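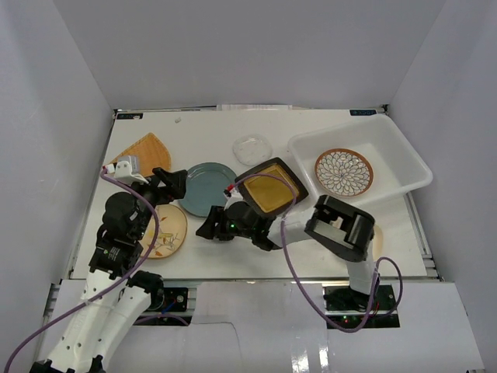

Memorial Procession Route: Pre-Event Safety Check
Presau Public Safety Office, July 2021

1. Barriers in place at 4 street crossings. Satisfactory.

2. Emergency lane open for its full length, 600 feet. Not satisfactory. Two parked vehicles to be moved before the route opens.

3. Family and guest parking. Satisfactory. Drivetura has marked 14 spaces behind Lindgren Chapel.

4. Candle area at least 200 feet from the fuel station. Satisfactory. Glass holders only.

5. Fire extinguishers tagged and current. One tag expired in April. Replace.

Item 2 must be checked again before approval is issued.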